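Edberg Fold Board review: six weeks of flat T-shirts, and not much else

I bought the Edberg with my own money, which I mention because every other review I found read as though the writer had been sent three of them. It cost me $24 plus postage. It's a hinged plastic panel in four sections. You lay a shirt face down, flip the left side, flip the right side, flip the bottom, and you have a rectangle the size of a magazine.

The box promises to "halve your folding time". Half of what, it doesn't say. I've folded washing by hand for most of my adult life and I was never in such a hurry that I thought a board would save me, but my partner Humaira Janjua saw one at her sister's and wouldn't let it go, so in July I gave in.

Setting up takes no time. The hinges are stiff out of the packet and the left flap squeaked for the first fortnight. The plastic has a dimpled finish that is meant to grip the cloth. It does grip cotton. It does nothing for anything slippery, and Humaira's work blouses slid straight off on the second flip, every time.

Size is where I started to get cross. The board is made for an adult medium, near enough. Kids' clothes come out fine if you ignore the flaps and fold them in thirds yourself, at which point you may as well use the bed.

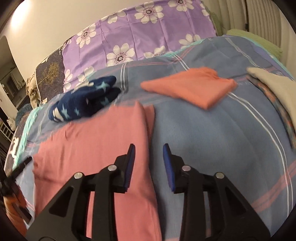
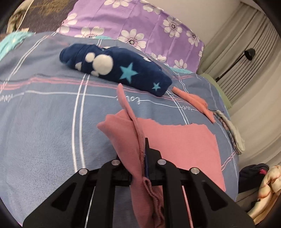 Knits are the real test of any folding gadget, and the Edberg doesn't do well with them. A woven shirt has some stiffness and goes where the flap sends it. A jumper has its own ideas. Anything soft with a ribbed hem, like the pink one in the second photo, bunches along that edge, and the board just presses the bunching flat and hands it back to you as a crease. I got better results spreading the thing out on the sheet and smoothing it with my palm. Heavier jumpers won't let the bottom section close at all.

I also tried the Leltine, which a mate, Kenji Halvorsen, had sitting behind his dryer. It's thinner and the colour is awful, but the side flaps are wider and it managed his rugby tops without a fight. One of its hinges had split, though, and he told me he'd hardly used it. The Vastgate is meant to be the sturdy one. I haven't tried it and at that price I'm not going to.

Does it make the drawers neater? Yes, I'll give it that. A stack of tees folded on the Edberg is properly even, and they stand up on their ends if you're into that sort of thing. Whether this matters to you depends on how often you look in your drawers. Mine was back to normal by the end of the month because I'd stopped getting the board out for small loads.

Storage is a nuisance too. Folded up it's still too wide for our linen cupboard, so it lives beside the washing machine, where it falls over.

Good for: plain cotton tees, business shirts, people who enjoy a matching pile.

Not good for: knits, silky fabrics, kids' gear, towels (don't bother).

Two and a half stars. If you see one at a garage sale, grab it. I wouldn't pay full price again, and Humaira has gone back to folding by hand, though she says that's only until the squeak is fixed.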